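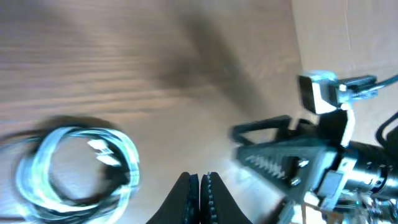 Chapter 2
Worlds That Keep Running

An online world goes on without you. Log out of Tradville at midnight, come back after breakfast, and the price of iron will have moved, your neighbor will have added a second floor to his shop, and the bridge you were saving up to cross may be closed for repairs. That is the idea we'll be working with for this whole chapter, and I think it's the most exciting one in game design! We call it persistence. A single-player game is a bit like a cable coiled up on a wooden table: it stays in its loops until you pick it up again. A persistent world keeps paying out line whether you're holding the end or not, and the designer has to plan for every hour you aren't there.

In Chapter 1 we looked at games that begin when the player presses Start. We talked about levels, lives and saved games, and about how a designer can know almost exactly what a player has seen by a given point. Most of that knowledge goes out the window now. In Gravlow, one of the two games we'll follow closely, a new player might arrive on the same evening as a dragon siege that the veterans have spent weeks preparing for. What should she see? Should she be allowed to help? (Try answering before you read section 2.3. There are several good answers, and the Gravlow team tried most of them.)

Our second game, Paiva, is smaller and stranger. It has no combat at all. Players run fishing boats, and the fish move with a season that the server works out for itself. When it opened, one server could hold 3000 boats, and the designers worried that the harbor would feel empty. It filled up so fast that people were waiting in line to dock – and then they started chatting in the line, trading bait, and giving it a name. The line became a favorite place to spend an evening. Lead designer Xiomara Dvorak kept it in when she could easily have made the harbor bigger, and we'll read her design notes from that June in section 2.4.

Before you go on, you should be comfortable with these terms from Chapter 1: game state, save point, server, client. If "game state" is still fuzzy, reread the Skultuson card game exercise, and play a round or two with a friend this time. It helps a lot to see the state sitting in somebody's hand.

What you'll work on in this chapter

2.1 What the world remembers, and for how long
2.2 Clocks, seasons and things that grow
2.3 Newcomers and veterans in one place
2.4 Crowds, lines and harbors
2.5 Closing a world down

Warm-up

Pick any game you know well. Write down everything in it that would change if it kept running while you slept. Then cross out the changes that would annoy you and circle the ones that would make you hurry back. Keep the page, because you'll need it for the project in 2.2.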